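Siltevley - Kleinkram auf Tischflächen
README zur Datensammlung, Stand 19.3.19

Worum es geht

Siltevley ist eine Sammlung von Bildern mit Alltagsdingen, die auf einem Tisch liegen. Gemeint ist das Zeug, das in jeder Wohnung irgendwann auf einer freien Fläche landet und dort bleibt: Fliegenklatschen, Pappstücke, kleine Bälle, Papierpäckchen, Klebeband, Knöpfe. Die Sammlung soll helfen, solche Dinge zu benennen und zu sagen, wo sie im Verhältnis zueinander liegen. Ob sie das leistet, ist eine andere Frage, dazu unten mehr.

Angelegt hat sie Marlene Fagundes, die Benennungen stammen zum größten Teil von Jingyi Lei und Jhosep Ticona. Ich (Torquil Lindsay) habe dieses README geschrieben und war von Anfang an nicht überzeugt, dass sich Unordnung katalogisieren lässt. Wer eine Werbeschrift sucht, möge die Projektseite lesen.

Aufbau

objekte.csv - eine Zeile pro benanntem Ding
lage.csv - Paare von Dingen mit Lageangabe (links von, auf, teilweise unter)
begriffe.txt - die Wortliste, deutsch, 35 Einträge
strittig.txt - Fälle, in denen wir uns nicht geeinigt haben

Die Wortliste war ursprünglich länger. Gladys Chávez hat im Juli alles gestrichen, was nur ein einziges Mal vorkam. Ich halte das bis heute für einen Fehler, gerade das Seltene wäre interessant gewesen. Die alte Fassung liegt im Ordner archiv und wird nicht gepflegt.

Benennung

Ein Ding bekommt den Namen, den man beim Aufräumen rufen würde. Eine Fliegenklatsche heißt Fliegenklatsche und wird nicht in Griff und Netz zerlegt, auch wenn der Griff frei liegt und der Kopf halb verdeckt ist. Verdeckte Teile werden nicht ergänzt. Farben kommen in ein eigenes Feld, möglichst grob: gelbgrün genügt.
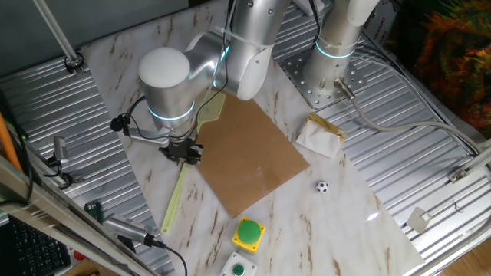
Bei Pappe wird es schwierig. Ein flaches Stück Karton kann Unterlage sein, Abfall oder ein Gegenstand für sich. Die Regel lautet: Pappe ist immer ein Objekt, nie Untergrund, auch wenn etwas darauf liegt. Jhosep wollte es umgekehrt, und seine Gründe waren nicht schlecht. In lage.csv führt unsere Regel dazu, dass sehr viele Einträge "auf Pappe" oder "neben Pappe" lauten, was kaum jemandem weiterhilft.

Kleine Papierpäckchen heißen Päckchen, solange der Inhalt nicht zu erkennen ist. Vermutungen über den Inhalt gehören nicht in die Tabelle. Wir haben trotzdem welche gefunden und hoffentlich alle entfernt.

Bälle werden nach Muster benannt, nicht nach Größe. Ein schwarz-weißer Ball mit Fußballmuster steht also als Fußball in der Liste, auch wenn er nur das Format eines Tischtennisballs hat. Wer mit der Spalte "name" Größen schätzen will, wird scheitern. Ich hätte "Minifußball" vorgezogen und bin mit 2 zu 3 Stimmen unterlegen.

Drucktaster gelten samt Gehäuse als ein Objekt. Notiert werden die Farbe des Knopfs und die des Gehäuses - grün auf gelb, grün auf weiß. Was ein Taster auslöst, steht nirgends, und man sollte es auch nicht aus der Farbe ableiten.

Bekannte Schwächen

Marmorierte Flächen machen Ärger. Braune Adern wurden mehrfach als Flecken oder Krümel eingetragen und mussten wieder heraus. Bei 30 Einträgen sind wir weiterhin unsicher, sie stehen in strittig.txt.

Die Lageangaben gelten aus Sicht des Betrachters. "Oben" heißt weiter oben im Bild und sagt nichts über die Höhe. Das steht jetzt hier, weil es beim ersten Durchgang nirgends stand, mit den zu erwartenden Folgen.

Die Zusammenstellung der Dinge ist nicht repräsentativ. Kein Haushalt wurde dafür ausgezählt. Aussagen wie "auf deutschen Tischen liegt meistens" lassen sich mit Siltevley nicht belegen, auch wenn die Versuchung groß ist.

Nicht zu verwechseln mit Larow, einer älteren Liste von Marlene, die nur Schubladeninhalte führt und andere Begriffe verwendet. Zusammenlegen haben wir versucht und es bleiben lassen.

Korrekturen

Bitte immer mit Zeilennummer und einem Vorschlag. Meldungen der Art "das sieht falsch aus" bearbeitet Jingyi nicht mehr. Neue Begriffe nehmen wir auf, wenn jemand dazuschreibt, welcher vorhandene Eintrag nicht passt und warum.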